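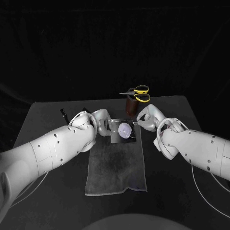 Flillton Loan Moves

Last updated: Aug 4, 2026

A table of loan moves between lower-division men's soccer clubs, with start and end dates, the parent club, the borrowing club, and what happened to the player when the loan ended. It has 2,000 loan spells at 160 clubs. One row is one spell. If a player goes back to the same club for a second season, that is a second row.

The table began as a spreadsheet kept by Renu Pant for a supporters' newsletter at Ferura. Nilton Puma rewrote it as flat files and added the checks. Paraschiva Manole and Emanuel Mihăilă do most of the date corrections.

What's in the folder

loans.csv – the main table
clubs.csv – club names, former names, and short codes
outcomes.csv – the list of allowed values for the outcome column
check.py – run this before sending changes
NOTES.txt – open questions about single rows, oldest first

Columns in loans.csv

spell_id: number, never reused, even when a row is deleted.
player_id: number. The same player keeps the same number across clubs.
parent_club and loan_club: short codes from clubs.csv.
start_date: the day the loan was registered. If we only have the announcement, we use that and set start_source to "club".
end_date: the day the player went back or the deal was replaced by another one. Blank if the loan is still running.
position: goalkeeper, defender, midfielder, or forward. We take it from the loan club's squad list, so it can differ between rows for the same player.
apps: league appearances during the loan, including those off the bench. Cup games are left out.
recall_clause: yes, no, or unknown. Most rows are unknown. Clubs rarely publish this.
fee: loan fee where both clubs confirmed it. Fees under 2,000 are entered as "small" because they were often reported as travel or housing money and the amounts did not agree.
outcome: returned, recalled, extended, bought, released, or running.

Things to know before using it

Short loans are patchy. Anything under nine days was left out of the original spreadsheet, and we have kept that rule. Emergency goalkeeper loans are the main thing missing as a result.

"Recalled" and "returned" were mixed together in the oldest rows. Emanuel went through these against match reports and fixed the ones he could. The rest are marked with a 1 in the old_outcome column and should be dropped if you are counting recalls.

Coverage is better for borrowing clubs than for parent clubs. If a club sent a player somewhere outside our 160, the spell is not in the table. Please don't use it to say how many players a club sent out in a season.

Clubs that merged keep separate codes up to the merger. Văduva is the awkward one: it changed its name, changed it back, and played one season under a shared license with Trerkix. All of its rows use the code VAD. Trerkix rows for that season use TRX, and the note column says which squad list the player was on.

Appearances for spells ending in April or later may be low. Some leagues file their last round late, and we don't always go back in time for the next release.

Sources

Club announcements, printed squad lists, match programs, and league registration pages where they are public. Rumors and agent statements are not used. A move reported by only one newspaper goes in NOTES.txt until a squad list backs it up.

No birth dates, wages, or medical details are stored. If a club said a loan ended because of injury, the outcome is "returned" and the reason is not recorded.

Making a correction

Send the spell_id, the column, the new value, and where you found it. A scan of the program page is fine. Virgil Bucur handles disputes over club names and codes, so please don't edit clubs.csv directly – add a line to NOTES.txt and he will pick it up.

Run check.py on the whole folder first. It looks for overlapping spells, unknown codes, and end dates before start dates. It will complain about spells that start and end on the same day as another move. Those warnings can be ignored.

Use

Free to use and share with credit to Flillton Loan Moves. If you publish a chart, say which release it came from. Row counts change between releases when duplicates are removed.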